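Open Day Talk: What We Saw at Droscombe
Speaker notes, 25 min plus questions. Min-kyu runs the clicker.

BEFORE STARTING

Check the clip mic. Last time the first four minutes went out to the parking lot.

Water. Put it on the far side of the laptop.

Ask who in the room has been to a robot open day before. Hands up. Then ask who has been to one where the robot did the thing on the invitation. Wait for the hands to go down. Some will stay up out of loyalty to an employer.

OPENING (3 min)

In February a few of us from the housing services group went to the Droscombe open day. Droscombe fits out and looks after furnished apartments. They have 2,458 of them, and every one has a bed somebody has to clear and a floor somebody has to pick up. For a while now they've been trying out robots on that work, and once a year they open the doors and let people like us stand behind a rope.

I was sent because I manage turnover crews and I had said in a meeting that I didn't believe a word of it. Say it just like that. It's true and it gets the room on side.

What I want to cover: how the day was run, what the machine did while I was watching it, what it didn't do, and the conversation in the coffee line, where I learned more than I did from the brochure.

No sales pitch. I don't own shares. I did get a tote bag.

GETTING THERE (2 min)

Keep this short. It always runs long.

The invitation said 9:30 and "light breakfast." The breakfast was very light. The building is an old furniture showroom, and they've kept the partitions, so you walk down a corridor past a kitchen, a bathroom, a bedroom, another kitchen. Like visiting a relative with too much money and no doors.

225 people signed up. They split us by sticker color. Mine was green, and the greens were mostly property managers with a few insurance people. The insurance people stood nearest the exits.

There was a welcome speech. The word "journey" came up a lot. I'll spare you.

HOW THE DEMOS WERE SET UP (4 min)

Two vendors had rooms that morning. Sirnisine had the kitchens and Cha had the bedrooms. Both were running the same planning software, Kavent, which Droscombe picked because they wanted to swap the hardware without retraining their own people. Good reason. Remember it for the Q&A, someone always asks about lock-in.

Explain the difference between a demo and a trial, because half the day's arguments came from mixing them up. In a demo, the vendor picks the room and the objects. In a trial, you do. This was billed as something in between: vendor's room, Droscombe's mess. A Droscombe supervisor went in ahead of each group and threw things around. She had clearly waited years for this part of the job to be official.

Each group got about twenty minutes per room. You could ask questions, but only between runs. During a run there was a person with a stop button and a person with a clipboard, and you were not to talk to either of them. I talked to the clipboard. I was asked to step back behind the rope.

(If the room is warm by now, do the rope story. If not, move on.)

THE KITCHEN (3 min)

I'll be quick about the kitchen. Sirnisine's machine was loading a dishwasher. It did so with great care. The plates went in one way around, and then it took one out and put it back the other way around, which got the biggest laugh of the morning, as everybody there is married to that machine.

It finished inside the twenty minutes. It left one spoon. The presenter told us the spoon was "out of scope." We have since adopted this phrase in my office.

Serious point, don't lose it in the laugh: the handling was gentle. I was expecting breakage. I saw none. What I saw was slowness, and slowness is a thing you can put in a budget.

THE BEDROOM (6 min, this is the main part)

Slow down here. This is what people came for.

The task was laundry pickup. Clothes on the bed, basket on the floor, move one to the other. If you run crews you know that this is the dullest five minutes of a turnover and also where things get lost. Guests leave clothes. You have to gather them, bag them, log them, and then keep them in a closet until somebody calls about a scarf.

Cha's robot has two arms and proper hands, with fingers. It comes in up to the side of the bed and works from there. Min-kyu asked why it didn't go around to the other side for the far items, and the answer was that it could, but it preferred not to. I've employed people like that.

Points to make, in whatever order they come:

Dark clothes are harder than light ones. That was Cha's own engineer talking, without being pushed. A black top in a heap is mostly one black shape, and the software has to guess where the edge is. On a pale bed it has an easier time. Ask yourselves what color your bedding is before you ask what the robot costs.

Overlap is the real problem. Two things lying across each other might be picked up as one. For laundry, who cares. For a guest's things that need logging one by one, you care.

Tags. Store tags on strings. I asked whether a swinging tag confuses it, and got a long answer that I wrote down as "sometimes."

Baskets move. If yours is light, it'll go where it's nudged. I'd want a heavier one, or one that hangs on something.

Watch the carry more than the grab. Everybody in the green group leaned in for the grab and then looked at their phones. The carry is where a long garment can trail over the furniture, and where I'd expect trouble in a room with a lamp in it.

Then put up the slide and stop talking. Count to ten in your head. Let them look at what's on the arm and what's still on the bed. People make up their own minds faster than I can help them.

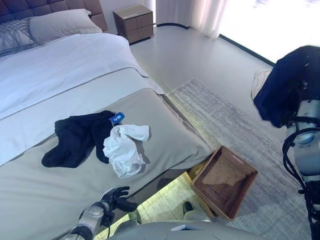 THE COFFEE LINE (3 min)

A supervisor from Droscombe, fifteen years in turnovers by her own count, stood behind me. I asked her the question I'd been saving: would you want one?

She said she'd want it on the night shift, by itself, in an empty unit, with nobody paying by the hour to watch it. She did not want it next to her at eleven in the morning with a check-in at three. She said her crew could strip a room while it was still making up its mind about a sock.

Then she said the bit I wrote on my hand. Her people's knees and backs go long before their patience does, and picking up off floors is what does it. If the machine took only the bending, she'd take the machine.

Don't add anything to this. I tried adding something at the rehearsal and Min-kyu made a face.

WHAT I'D ASK IF YOU GO (2 min)

Read these out, they can photograph the slide.

Who messed up the room, you or them?

How many times did it run this morning before we got here?

What happens when it drops something? Ask to see it. If they say it doesn't drop things, ask for lunch.

Can you turn the blinds? A big bright window is a fair test. So is a gloomy room at the back of the building, and most of mine are gloomy rooms at the back of the building.

Who do I call at 2 a.m., and do they answer?

WHERE I ENDED UP (2 min)

I went in not believing a word. I now believe several words. I'd put us down for a small trial: one building, empty units only, our mess, our lighting, our clothes from the lost-property closet. God knows we have enough.

Budget question will come up. I don't have Cha's pricing and couldn't share it if I did. Say "later this spring" and look at Min-kyu.

Mention that Droscombe is running the day again next year and the sign-up fills early. Bring a sandwich.

Q&A BACKUP

Jobs: answer it straight, no jokes. Nobody on our crews loses hours in a trial. After a trial I don't know, and I'll say so to them before I say so to anyone in this room.

Privacy: these things have cameras. Guest belongings, guest mail, guest anything. Legal is looking at it. Legal has been looking at it for some time.

Can it make a bed: we weren't shown that. I asked. See "out of scope."

If no questions, Min-kyu asks the one about stairs.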